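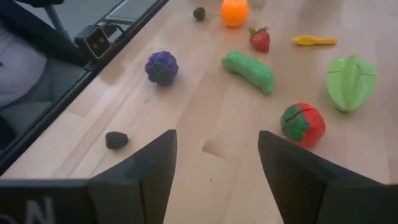

Diary > January > Evenings

Play food out on the wood table again. Meant to sort it before lunch, did it at 4 instead. Grapes, cucumber, strawberry, the orange, that little blackberry I always think is lost. Plastic all of it and still made me hungry.

Adi Osman called halfway thru – wants the play kitchen set for her nephew, the whole lot if I'm done with it. Am I done with it? Said I'd think. Gave myself till the end of the month.

Soap and warm water tonight, old toothbrush for the grapes. Bumps on the cucumber hold crumbs like you wouldnt believe. Strawberry leaves too.

Need a bag with a zipper. The Lodano one split down the side. Eino has spares in his garage, ask him tomorow. Also ask about the ladder.

Supper late, eggs. Knee sore. 30 minutes on the phone with the bank and they still have the wrong address – try again in the morning, before work.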